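Keeping the Palila cell running – talk notes

Slot is 30 min. Aim to stop talking at the 2 min warning, leave the rest for questions.

OPENING
Skip the Clerkico history, they had it this morning. Straight in. One arm, one nightstand, one table's worth of junk. Job is tidy up: top and drawers. Most of our lost hours were setup, hardly any were software. Say that slowly.

START OF SHIFT
– power on, arm homed, wait for green in Komel before touching anything
– nightstand back on its floor marks. Drawers closed. Check by hand that both slide freely
– wipe fingertips. Dust kills the grip, foam crumbs worse
– cables: walk the floor, look up too. Anything hanging gets clipped back
– log it in Farah. Even if its boring. Esspecially if it's boring

(ask room: who logs a good day? wait for hands)

THE DRAWER REACH
Hardest move we have. Arm comes in low from the side, elbow bent, one finger has to get down next to the sponge without catching the drawer front. Lower drawer must be ALL the way out. Half open and the wrist has nowhere to go – we bent a finger mount that way in September.

Point at fingertip against right edge of sponge. Contact first, close second. If it closes early it pinches the soft side and slips.

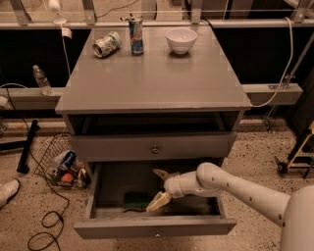 FINGERS AND MOUNTS
– pads swapped every 40 hours of run time, no stretching it
– change both together. One new one old = crooked grip, everthing leans
– screws: hand tight, then the small torque driver. Never the big one (story about the big one, if time)
– after a swap, rerun the touch check on the drawer floor before any real object. Skip this and the reach is off, you find out the loud way

WHEN IT STOPS MID REACH
Don't pull the drawer. Don't push the arm. Hit hold, read Komel, back out along the same path at slow speed. Then look at the pads, then the mount, then the nightstand position. In that order, it's nearly always the pads.

Keep 2 spare finger sets at the cell, bagged, labeled left and right. Ours lived in a cabinet across the building, dumb.

LAST BIT
Checklist is on the Clerkico share under Palila, take it, change it. Sunday restart notes in same folder. Questions.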